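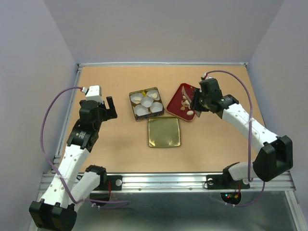
Quyên Triệu wrote in the visitors' book that she had expected something bigger and louder, and that she stayed for two hours anyway. She asked if the arms ever get bored. Third person that day to ask it.

About us

Barnach is a small robot workshop. Two arms on a rail, one wooden table, three walls. Also a kettle. We work on handling tasks — picking small things up, putting them down, using ordinary kitchen and desk tools — and once a month we open the doors and let people watch. That last part is what most of you know us for, so most of this page is about that.

We started in the back half of a building on Bominmont, upstairs from a print shop. Still there. The print shop has gone, we now have the downstairs too, for storage and for the school groups to leave their coats. Ring the lower bell. The upper one doesnt work.

What we do on a normal day

Setting up. Resetting. Running the same task again with one thing moved. A person who visits on a Tuesday morning will mostly see somebody turning a tin a little to the left and walking back to the desk. Open days are better, we save the nicer tasks for those.

The candy table is the one people ask for. A square metal tin with paper cups, candy in or out of the cups, a red tray off to the right. Small pieces, odd shapes, slippery, some easily squashed. Good practice. A round piece wants to roll, a flat one wants to stay where it is, and a paper cup will move if you so much as lean on it. Two arms help, as one can be busy with a tool and the other left open and free.

We've done other tables. Socks (hard). Envelopes (harder). Cutlery sorting, which ran all of November and which the neighbors were glad to see the end of.

What you see on an open day

Doors at 10. Short talk, standing up, no slides. Then we run the table, talk over it, stop when someone has a question, start again. Groups of 17 at most, the room will not take more and the people at the back can't see. There's a screen for the close-up views from the arms themselves, which is where most visitors end up looking. From up there the fingers come in from the bottom of the picture and the tin sits off to one side, so you get a feel for how little the arm has to go on. 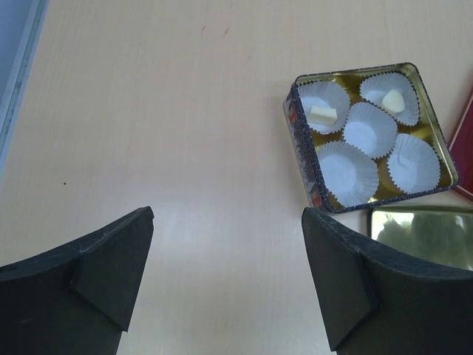 Usha Gounder told us afterward that the wrist view changed her mind about the whole thing, that she'd been thinking of the arm as something that sees the room the way she does. Could we leave it up on the big screen the whole time, she asked. We do now.

Other things that changed after visitors said so:

The talk is shorter. It was 40 minutes once. Sorry about that.
Chairs along the wall for anyone who needs one.
We say out loud when a person is driving the arms and when a program is. People were guessing, and guessing wrong, both ways.
Failed tries stay in. We used to stop and quietly reset when a piece got dropped. Schools especially wanted to see the drops.

On that last point. A demo here is a working session with guests in it. Things get dropped, missed, nudged off the tray. If you want to see an arm do one thing perfectly there are plenty of videos for that. Come here to see the eleventh try, and to hear somebody mutter at it.

Tools

Half our time goes here. Grippers are fine for grabbing a block. Ask one to hold something thin and you find out quick how flat the pads realy are, how much the thing twists when it touches the table, wether it slides down between the fingers. We've worked with blades, spatulas, scoops, rulers, a shoehorn. Visitors are invited to bring a tool (nothing sharp, nothing longer than your forearm) and if there's time we'll try it. Condora, our partner workshop across the river, lends us a box of odd ones every so often and we lend a box back.

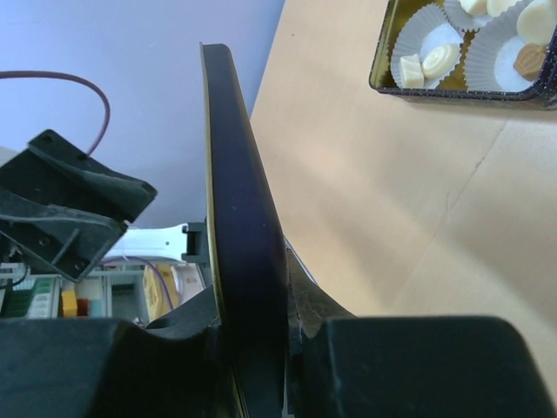

A thin curved plate held upright between the fingers, candy tin behind.

School visits

Ages nine and up. We can do one class in a morning, split in two halves, one half at the table and the other downstairs with paper, tape and a pair of kitchen tongs. The tongs exercise: eyes on a small mirror only, move ten beans from a saucer to a cup. It is miserable and they love it. Afterward they are a lot kinder about the robot.

We had 578 visitors last year, 178 of those with schools. Would like to get the second number up. If the cost of the bus is the problem, write and say so, there's a little money put aside for it.

Please tell us in advance about wheelchairs — the lift is fine but small, and we hold it for you. The candy on the table isn't for eating, it's been handled. We keep a seperate bag.

From an open day

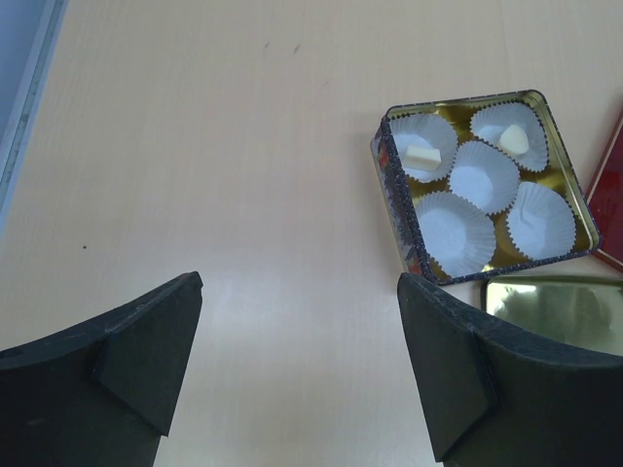
Words: Merike Petrauskas
Monday group, morning session

I run the door and most of the talking, so here is how a session goes from my side. I start before everybody has their coat off. I point out the rail, the two arms, the line on the floor you stay behind. Then I ask the room to pick a piece of candy for the next try. They always choose the hardest one. Always. If there are two left in the tin, there will be an argument, and I let it run for a minute as it's the best part, people leaning in and saying no, look, that one's tilted, you can't get under it. That is the job, pretty much word for word. That's what we do at the desk all week.

Then we go. I try not to talk while the fingers are near the cups. Fail at that mostly.

Questions I get a lot. How strong are they? Strong enough, we keep them gentle. Do they learn by themselves? Some from us driving them, over and over. Can my kid have a go? On the spare controller, yes, last part of the session, one at a time.

Who we are

Domnica Coman — arms, wiring, the purple cables, anything that hums
Merike Petrauskas — open days, schools, this page
Oanh Ông — software, and the only one who can find the spare fuses

Plus whoever is with us for the season. We take two trainees a year, paid, no degree needed. You should like repeating things. Write a few lines about something you fixed.

Visiting

Open days are once a month, dates go up on the notice at the door and in the mailing list. Free, but book. Groups and schools by arrangement. Sessions run roughly 90 minutes, longer if the tool box comes out. No parking on our side of the street, try behind the bakery.

Write to the workshop desk, or ring the lower bell and ask for Merike. If nobody comes down we're mid-run, give it a few minutes and ring again.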